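3. Results

3.1 The lunch break as shared time

In all of the 4 workplaces the lunch break is fixed in the contract, but the way it is used differs very much. At Gritamholm the break begins at noon for everyone, and the dining room fills in a few minutes. At Flinelness and at Filimham the departments go one after another, and a worker who changes department must also change the people with whom he or she eats. Escobar has no fixed hour. The employees there may leave the desk when they wish, on condition that the telephone is answered.

We expected that the free arrangement would be the most liked. The interviews give only weak support for this. Employees of Escobar valued the freedom, but they also spoke more often than the others of eating alone, and several of them had stopped to use the dining room at all. In the diaries, which 100 employees kept during one month, the word "quick" appears beside lunches at Escobar more than at any other site, also on days when the writer had marked the workload as light.

The type of food has its own part in this. A hot meal served at a counter brings people to the same place at the same moment. Cold food laid out in open containers, from which each person makes a bun or a sandwich, allows people to come and go.

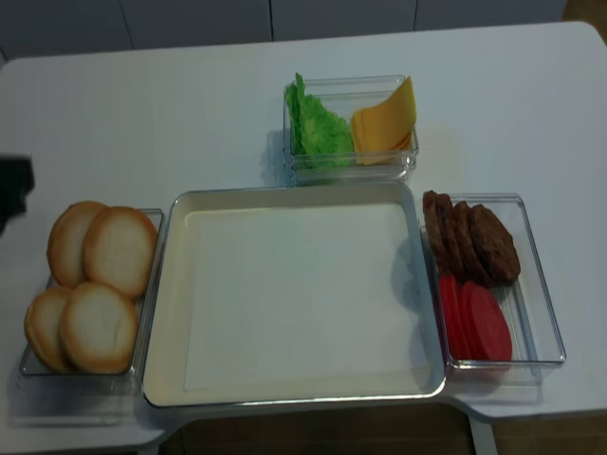 At Filimham the change from the first system to the second was made in March, after the old kitchen was closed for repair. The management considered it a temporary measure. By the summer it had become the normal one, and the kitchen, although it was ready again, was opened only for the winter dinner and for visitors. The works council asked for a vote, which was held in July, and the cold lunch was kept by a small majority.

The reasons given for this vote were mostly practical. People mentioned the price, the shorter queue, and the possibility to leave out what they do not eat. Those who voted against spoke in a different manner. They described a habit which they had lost, and they often found it difficult to say what exactly was missing.
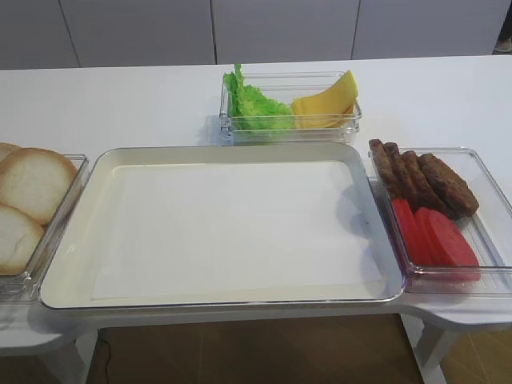

One respondent from the packing department told us that she had sat at the same table for many years, and that she had known of every birth and every illness in the families of her colleagues. "Now I hear it from the notice board," she said. She did not blame the food for it. She voted for the cold lunch because of its price, and she said she would do it again.

This answer shows a difficulty in our material. A preference expressed in a vote, or in a questionnaire, concerns one thing at a time. The respondent can prefer the cheaper lunch and regret its effects, and our form had no place for the second statement. We found such double answers only in the open interviews, which lasted up to 50 minutes and often turned to other matters, such as parking or the shift plan.

Newly hired employees were a separate case. For them the break was the main occasion to learn who is who, and in the first weeks they depended on being invited. Where the break was staggered, the invitation came from the own department. Where it was free, it sometimes did not come.

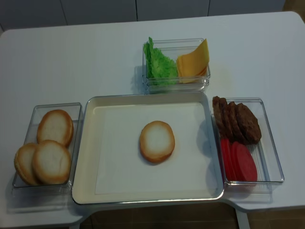
According to a young clerk at Escobar, the hardest part of the first month was to guess when the others would stand up. He used to wait with his coat on his chair and then went down by himself. Two colleagues of similar age confirmed this in their own interviews, and one of them had begun to send a short message to the newcomers before lunch. The message was in use in that office until the end of our visits, although no manager had asked for it.

The self-service lunch also has its small rules. One does not return a slice to the container, and one takes the piece that lies nearest. These rules were nowhere written down, but the employees could recite them when we asked, and they judged strictly those who did not follow them. The way in which the food is laid out, with the pieces overlapping in a row (Figure 1), was mentioned as a help in this matter.

Figure 1. Brown patties and tomato slices arranged in overlapping rows in a clear plastic tray.

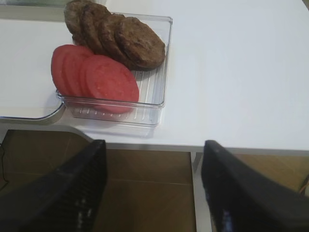 3.2 Breaks that are not taken

A part of the diaries contains days without any lunch entry. We first treated these as missing data. In the follow-up calls, however, most of the writers explained that they had worked through the break, usually in order to leave earlier in the afternoon. This practice was most frequent among parents of small children, and it was tolerated at Gritamholm, where the rule is otherwise the strictest. The supervisors there knew of it and did not record it.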